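Unit 6: Planning and costing a simulation-first equipment purchase
Course handout, Automation Procurement
Prepared by Mitali Bepari. Supplier prices checked December 31, 2022.

6.1 Scope

This unit covers the budget for a domestic mobile manipulator program up to the point of hardware order. Students should already have the capital and operating split from Unit 4.

6.2 Order of purchase

The Plornora plan places compute and simulator licences ahead of the robot. The first stage consists of 2 workstations, one licence server and a set of furnished room models. The arm and base are ordered in the second stage, once reach and clearance figures have been fixed in simulation. Ordering the base first commits the program to a footprint and a sensor height that may not suit the rooms it has to work in.

6.3 Quotations

Ostermann quoted a perpetual licence with paid maintenance. Gastolik quoted an annual subscription, with maintenance included and room models charged separately. The two cannot be compared on the first invoice. Convert both to cost over the full program, including renewals, storage and staff hours for set-up.

Zondness supplied the room models under a per-room fee. The catalogue lists 164 furnished layouts, of which 97 are licensed for commercial use. Check the licence class before the purchase order is raised; reclassification afterwards is charged at the full rate.

6.4 Compute and storage

The planning unit is a block of 1000 simulated episodes. Cost each block for rendering time, storage and review labour. Textured upholstery and glass raise the rendering load, so the costing should be run on a fully furnished room. Image resolution is a budget line in its own right and is to be agreed with the perception group before September.

Views from one furnished living room model:

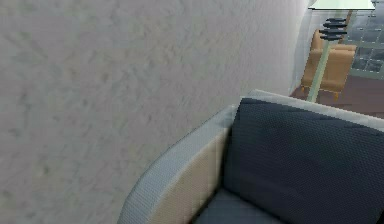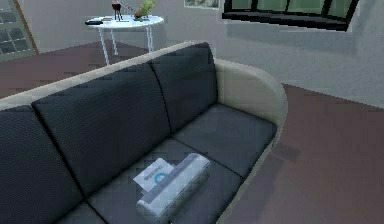

6.5 Question for review

Question on timing: when should the gripper be costed if its model has not been chosen?

It is costed in the first stage as a provisional sum, based on the dearest candidate still under consideration, and revised when the second-stage order is prepared. Any unspent portion is returned to contingency and does not pass to the compute line.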